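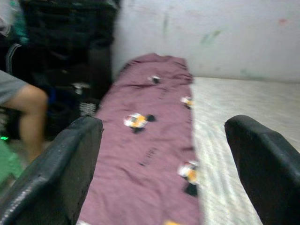
NEWS FROM THE PROJECTS

Blankets, books and a good deal of patience

By Telma Bustos

When Selorm Bonsu asked me last spring whether I'd like to write something for the newsletter about teaching robots to tidy a bedroom, I said yes right away and then put it off until now, for which I apologize to him and to the whole Forville group (who have been very kind about it, and who kept sending me tea). So much has happened in the meantime that I hardly know where to start, but let me start with the blanket.

The blanket is mauve, with little cartoon figures printed on it, and it has become the best-known object in the project. Folding it by remote control sounds like an afternoon's work. You move your own hands, the two arms move with you, and everything is recorded so that the robot can learn from it later. But cloth is slippery company! A fold that looks lovely from the head camera can be a mess of ripples when you check the wrist camera, and Judit Major, who has the steadiest hands of all of us, still throws out plenty of her own recordings and starts again from a rumpled heap.

We now have 712 demonstrations that we're happy with, and the goal is 800 before the end of October. Each one covers a small piece of making up a low mattress on the floor: find the edge of the blanket, bring it over, lay it in a long strip, leave it somewhere sensible.

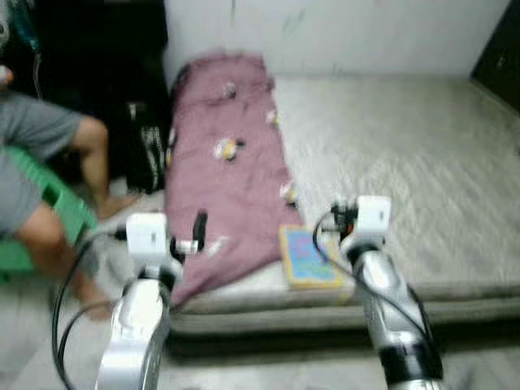
Books came in a little later, at Aldana Carrasco's suggestion, and I'm so glad she pushed for them. A thin picture book lying flat on a mattress is a wonderful teacher of humility. The surface gives a little when you press down, so the fingers have to come in low and slow, and new operators nearly always go too fast (I certainly did, and my first 39 tries are never to be shown to anyone). Mojtaba Kordestani has since written up his advice for beginners, and it boils down to watching the fingertips, breathing out, and stopping for a stretch before your shoulders start to ache.

The next round moves over to Guscombe, where there is a bigger room and, I'm told, a better kettle. We have seven places open for people who would like to learn to operate the arms. You don't need any background in robotics, and short sessions are perfectly fine. Write to Selorm if you're curious, and do mention whether mornings or evenings suit you, as he is drawing up the schedule by hand.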